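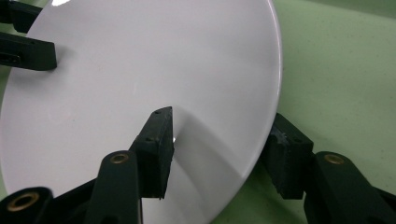

Tunstall, October

Pressure Canner Check, Before the Fall Batch

I love canning season SO much, and I want everybody to get through it with a good gasket. I go down this list every October before the first jar gets filled. My canner is the 16 quart Trellon, so adjust for yours. My comments are after each item.

1. Gasket soft and seated all the way around: OK
New this year! The old one had gone stiff along one side and I could feel it with my thumb. Take it out and bend it, don't just look at it.

2. Vent pipe clear: OK
Hold the lid up to a window and look through. I had a bean skin in there once and it gave me a real scare.

3. Dial gauge tested: OK
Mine reads true. I get it tested every year at the extension office in Marnow, and they were done with it in 15 minutes. If yours is off by more than the manual allows, replace it.
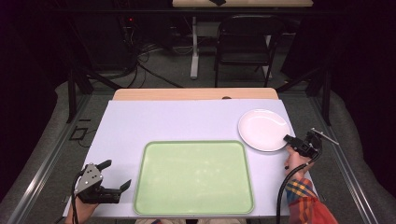
4. Safety plug not cracked or hard: OK
I replace the plug along with the gasket, even when the old one still looks fine.

5. Lid and pot rims free of dents and nicks: OK
Run a finger all the way around both. Slow is good.

6. Rack flat in the bottom: FIX
Bent at one leg, so the jars rocked. Straightened it with pliers and it sits fine now – recheck on Friday.

7. Stove burner level and rated for the weight: OK
Check your stove manual if you have a glass top. A full canner is heavy! 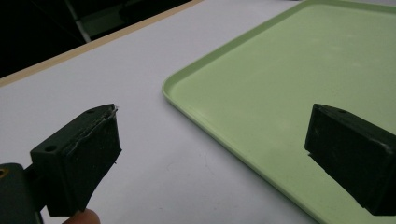 One reader wrote in to ask whether she could skip the gauge test if her canner has a weighted gauge only. Yes, a weight doesn't need calibrating, but do look it over for chips and make sure it's clean.

8. Jars checked for chips: 11 tossed
Out of 265, which I'm thrilled with. Most were old Karnix pints with tiny nicks on the rim, the kind you only find by touch.

9. New flat lids on hand: OK
Rings can be used again if there's no rust. Flats can't.
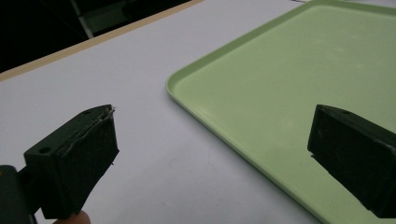
10. Tested recipe and altitude setting written down: OK
I tape a card inside the cupboard door with the pounds and minutes for green beans, carrots and chicken stock. I can't tell you how much calmer it makes me.

11. Trial run with water only: TO DO
Friday morning, before beans! Bring it up to pressure, listen for steam around the rim, then let it come down on its own.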